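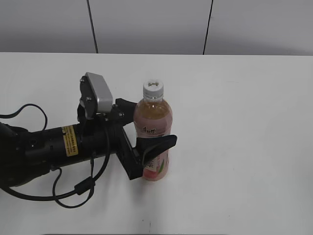

A plastic bottle of pink-tinted tea upright on a white tabletop.

The clear bottle problem

Reading time: 2 min

Tea sold in plastic has one job before anyone opens it, and that is to look right through the wall of the bottle. Color does most of the selling. It is also the first thing to go.

Duangjai Khamphan blends cold teas for Wara, a small bottler in Clernevcombe. Her hibiscus and black tea base leaves the kettle a strong red and is cut with water to a pale pink. The dye in hibiscus depends on acid. Lower the acid and the pink turns dull, then grayish. She corrects each 200-liter batch with lemon juice and checks it against a printed color card under the same lamp.

Light is the other trouble. Last June she left 13 bottles on a south windowsill and kept a matching set in a closed cupboard. The cupboard set held its shade. The windowsill set was brown at the shoulder within weeks, where the label gave no cover.

The label is therefore part of the storage plan. Wara moved to a taller one, which shades the middle of the bottle and leaves a band of tea showing at the top - enough for a shopper to judge the color.

Size was settled by the shelf. The 390 ml bottle fits the door rack of most refrigerators and stands steady on a table when half empty. A slimmer bottle tested earlier tipped too easily.

Ismail Abdel Rahman, who buys drinks for the Skostisby cafes, stores his stock upright in closed cartons and puts out one row at a time. Fine tea solids settle in any case. He turns each bottle over once before serving and does not shake it.

Opened bottles go in the refrigerator and are finished in two days.

Get the drinks newsletter every month. Enter your email to sign up.

Comments (3)

kettleside: Does citric acid powder work in place of lemon? I make five liters at a time.

M. El Khatib: It does. Start low and taste. Mine went sour before it went pink.

porchlight101: Amber glass would fix the light issue but then you can't see the tea.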